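From: Mārtiņš Dambrauskienė
To: Sevwood household and textiles list
Date: Sunday, September 29, 2024
Subject: Re: [sevwood] Quilted bedspread goes hard after washing

Dear Olaia, dear all,

Thank you for your message, and excuse me that I answer only now. I wanted to find my old washing notes first, and they were in a box with the winter curtains.

Olaia Salcedo wrote:

> Hello list,
> I have a quilted bedspread, cotton outside and polyester filling
> inside, which was soft when I bought it in spring. Now after
> every wash it comes out a little more stiff, and the filling
> starts to make small lumps near the corners. I wash it at 40
> degrees with the normal powder and I put softener, each time
> more softener because it is stiff. Our water is quite hard.
> Zane Lill told me to throw it in the dryer with tennis balls,
> but I don't have a dryer, only a line on the balcony.
> Is it possible to save it, or do I buy a new one? And if I buy,
> what should I look for?
> Thank you,
> Olaia

I will go through your points in order, as far as I can.

First, the softener. I believe this is the biggest part of your problem. Softener stays on the fibers like a thin layer of wax. On a shirt you may not notice it for a long time, but a bedspread is thick and the machine does not rinse it well, so every wash leaves a little more. Together with hard water and powder it makes exactly the stiff feeling you describe. You answer the stiffness with more softener, and then it becomes worse. I did the same with a Fevari quilt for two winters before Birutė Dzene from this list told me to stop.

What I would do is this. Wash it one time with no detergent at all and no softener, at the same 40 degrees, with the longest program your machine has. Look through the glass during the first ten minutes. If you see foam, then you know that old detergent is coming out of the filling. Wash again the same way until the foam is almost gone. For my quilt it took 2 washes, for Birutė's it took three. After that, use half of the powder you use now, or better a liquid one, and press the extra rinse button if you have it.

Some people on the list recommended vinegar in the last rinse. I tried it, and I have nothing against it for towels, but Mahmoud Zaki wrote here in the spring that it can be bad for the rubber parts of the machine if one does it often. He repaired machines for many years, so I listen to him. I use citric acid only to clean the empty machine.

Second, the drum. Is your bedspread free to move inside? When it is wet it should still turn over and fall down. If it only goes around like one big ball, the water does not reach the middle and the filling is pushed to the corners. My machine at home is a 6 kilo one and it is too small for a double bedspread. I bring mine to the laundry on Tredmont Street, where they have a big machine, and I do this only twice in a year. The rest of the time I clean the small spots by hand, with a damp cloth and a drop of dish soap, and I let it air over two chairs.

Third, drying on the line. It is possible without a dryer, but it needs patience. Do not hang it by one edge, because all the wet filling goes down and stays there. Put it over two lines, so that it makes a shape like a roof with a flat top, and turn it every few hours. When it is half dry, take it down, lay it on the bed and clap it between your hands, starting from the middle and going to the corners. The lumps open much easier at this moment than when everything is dry. Small lumps you can pull apart with the fingers through the fabric. 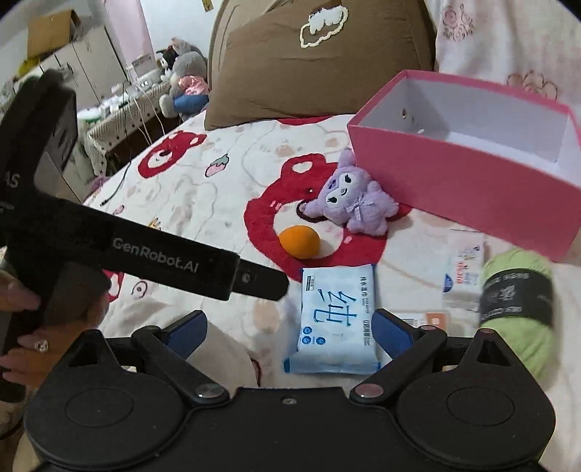
About buying a new one, I would look at the stitching before anything else. The lines of the quilting should be close to each other. If there is more than the width of your hand between two lines, the filling has too much room to travel. Turn the bedspread over and look at the back side too, where you can see if the thread is loose or if stitches are missing. Pull gently at one corner. If the thread makes a little noise, leave it in the shop.

The second thing is the weight of the filling. Sellers like to write a high number, but for a bedspread which stays on top of a blanket you do not need it. The one I bought last from Juška has 338 grams per square meter on the label and it is really too heavy for my machine and also for my arms when it is wet. Next time I will take a thinner one.

The third is the print, if you like a printed one. A pattern that is printed with thick color feels like plastic under the hand, and these places become stiff and later they crack. Rub the printed part and the white part with your thumb. If you can feel the difference with closed eyes, I would not take it – especially not for a child's bed, where it will be washed often.

Regarding the tennis balls of Zane: they do work, but please, if you ever use them in a public dryer, put them inside clean socks first. I had yellow fluff on a white cover and it did not go away.

I would still try the washes without detergent before you spend money. Your bedspread is from spring, this is young for cotton. If it is not better by the middle of October, write again and tell us which program you used and how many turns per minute for the spin. I use 800 for quilted things. With 1200 mine came out with folds that I could not remove even with the iron.

One question back to you and to the others: does anybody know a good way to store a bedspread over the summer, without the vacuum bags? I used such a bag one time and the filling never came up again to the old thickness. Now I keep it in a pillowcase on top of the wardrobe, but it takes a lot of place.

With kind regards,
Mārtiņš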